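## 3. First use

Your Kornetti toaster is nearly ready to go — just one short warm-up and you can start on breakfast!

1. Pull off all tape and stickers, and check that both slots are empty.
2. Plug the cord straight into a wall outlet.
3. Set the dial to 3 and press the lever down with no bread inside.
4. Let it pop up, wait around 2 minutes, then run it once more.

**Note:** A light smell is normal the first time (open a window if you like) and it fades fast.

**Caution:** Never reach into the slots with a knife or fork. Unplug first, let it cool, then tip out the crumbs.

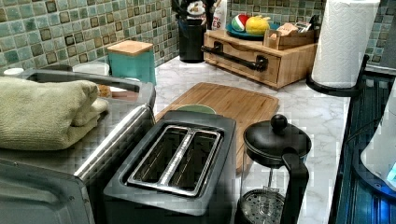
*Fig. 2. Two-slice toaster, slots empty.*

5. Now the fun part! Drop in two slices and start at 3. Thick-cut sourdough loves a higher setting, so go up one step at a time until you hit your perfect color.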